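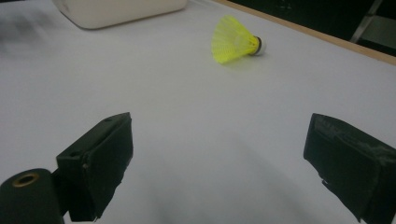
# Shuttle season at Britley

Badminton is back, and I could not be happier! We play at the Britley hall from now until the end of November, and I've been digging out all my gear and laying it on the big white table to see what's fit to use.

Yellow nylon, white cork tip. I used to be a feather snob, but Yolandi Botha talked me into these two winters ago and I've saved a small fortune (feathers never lasted me a whole evening - I hit too hard and too late). The bright color helps a lot under those awful hall lights, too.

There's a thin dark band where the skirt meets the cork, which I always look for when I'm sorting old shuttles out of the bag. If yours have been rattling around in the car all summer, check the skirts before you come. Doors open at seven, and bring a spare pair of socks.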